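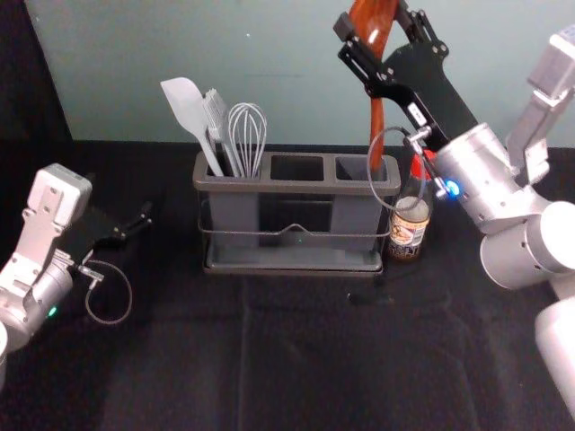

Lụa Đào laughs when asked how she heard about the Mollel Prize for teaching in optics. "I was grading — I nearly deleted the email!"

She joined Savo College 14 years ago and built its laser lab course from three students to 40.
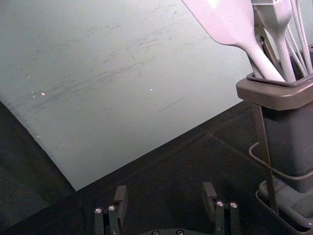 A pale board on a dark tabletop.

The prize money will go to summer places for first-year students. "They ask the best questions," she says, already reaching for the May schedule. "I can't wait to get them in there!"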